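Pidlow Site: Handling Cell Safety and Faults Meeting
Minutes

Date: 26 October 2023
Present: cell operations, maintenance, demonstration recording, site safety
Apologies: purchasing
Minutes taken by: recording lead

1. Minutes of the September meeting
Agreed without change. The action on spare finger pads is carried forward (see item 6).

2. Fault on the Toltoteo arm, cell 2
Operations reported that the gripper on the Toltoteo arm opened without a command while holding a carton above the outfeed. The carton fell inside the guarded area. No injury. The arm finished its move with the fingers open and did not raise an alarm. The operator pressed the emergency stop and the cell was isolated at the main switch.

The controller log shows fault code 101 (loss of grip signal) written 300 milliseconds after the fingers had begun to open. The code is set as a warning only, so the arm was free to carry on. The meeting agreed that this setting is wrong for any move with a load above the outfeed.

3. Cause
Maintenance stripped the wrist and found the signal cable worn through to the screen where it passes under the clamp. The clamp had been fitted one hole too far forward, leaving no slack at full wrist turn. The same clamp position was found on the arm in cell 4, where the cable is marked but not broken. Both arms were last serviced under the Vasconcelos contract. The service sheet does not give a clamp position, so no fault is recorded against the fitter.

Site safety asked whether the fall could have happened with the guard door open. Maintenance confirmed that it could not in automatic mode. In teach mode it could, at reduced speed, with a person within reach. Teach mode is therefore withdrawn on both cells until the cables are changed.

4. Grip program
Operations asked whether the worn cable was the only cause. Cartons had been slipping in the fingers before the fault, and the Skasier grip program had been raising its closing force to make up for it. Higher force means more movement at the wrist and may have sped up the wear. Not proven. Maintenance will compare motor current before and after the last program change.

5. Hand-held recordings
Recording of carton handling with the hand-held grippers continues, as it does not depend on either arm. The present task uses a small carton and a plastic mesh basket on the white table.
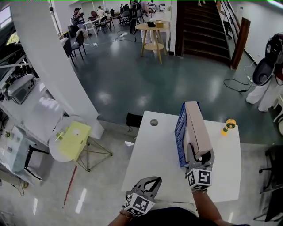 Recording lead, Pidlow

The basket is being used on its side. Operations noted that a carton can be pressed against the mesh during a grip, and that a program trained on this may learn to push against whatever is nearest. On an arm with the warning-only setting, that push would not stop the move. Agreed that no recordings from this task go into the Skasier program until the force limit has been reviewed.

Site safety raised power cables and power strips lying on the floor of the recording area. These are to be run along the wall or covered. Walking routes to be kept clear while grippers are in use.

6. Actions
Change wrist cables, cells 2 and 4: maintenance
Move clamp back one hole and add the position to the service sheet: maintenance
Set code 101 to a full stop with fingers held: operations
Review closing force limit: operations, with recording
Cover or reroute floor cables: site safety
Spare finger pads, still on order: purchasing

7. Restart
Cell 2 stays isolated until the first three actions are signed off. Cell 4 may run in automatic mode at reduced speed, with the cable checked at the start of each shift. Any repeat of code 101 on either cell is to be treated as a stop, whatever the controller shows.

8. Next meeting
To be called by site safety once the cable work is complete.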